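Section 2: Planning and Budgeting Your Two-Arm Bench

Get the shopping list right and your Fosine pair will be a joy to set up! Work through these steps before you order anything.

1. Measure the table. Allow 147 cm of width for two facing arms, and 70 cm of depth.

2. Price both arms together, with grippers and a wrist camera. Clanumo sells the pair as one line item, and the second mounting plate is included. 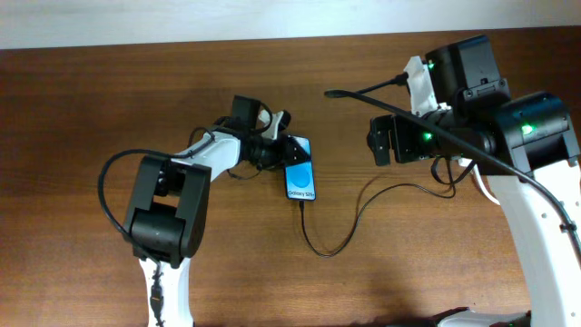
Fig. 2-1. Phone handling with two facing arms.

3. Set aside $250 for finger pads and spares. Pads are the part you'll reorder most, so pick the texture early and buy extra.

Note: Look at your wrist camera view when choosing pads. Thick ones take up more of the picture than you'd guess.
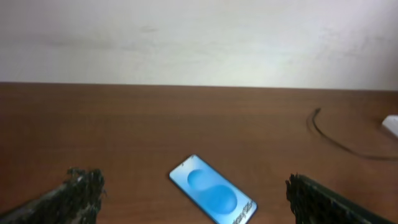 Fig. 2-2. Gripper fingers on either side of a phone, wrist view.

4. Add power and cabling. Count every plug (arms, cameras, chargers, the phone itself) and buy a strip with room to grow. Longer cables are cheap and make such a difference!

CAUTION: Leave slack at each joint. Keep loose cable out of the arm's path before you switch on.
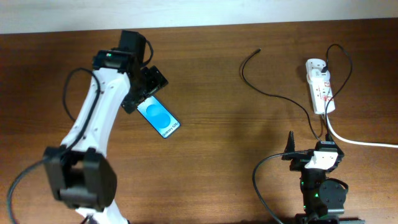
Fig. 2-3. Power strip and cables on the work table.

5. Keep $700 in reserve for a replacement wrist motor. Arsen Kuzmenko at our Kornadska workshop can confirm the current part before you commit.

Go to Section 3 for mounting.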